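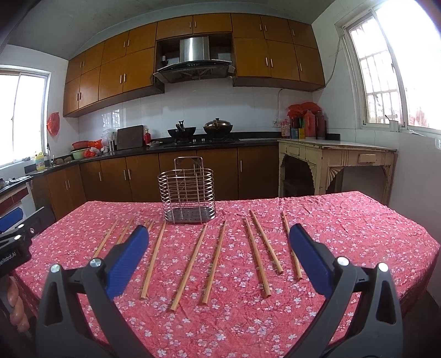 Apr 19, 2021

Up at six, no milk, black tea. Rang the removal firm in Brurnness again, on hold for ages, then cut off. Tried at lunch and got through. They want 300 for the van plus 40 for the stairs. Said yes. Too tired to argue.

Boiler man came to look at the old flat. Reading on the meter was 2,851, wrote it on my hand and then washed up like an idiot, had to go back down to the cellar with the torch. Deposit should come back in a fortnight if they dont find the mark behind the wardrobe.

Packed most of the kitchen. Kept out the flowery cloth and the chopsticks, one pan, the kettle. Noodles tonight, noodles tomorrow probably. Books are done, 58 in the charity pile, still feel bad about the atlases.

Walked to Flurnodton after for more tape. Shop shut early. Cold wind, blossom all over the pavement by the church, nicer than it was in February when I first came to see the new place and it just rained.

To do: post redirected, keys, ring the bank, find the blue folder. Knees hurt. Bed befor ten if I can.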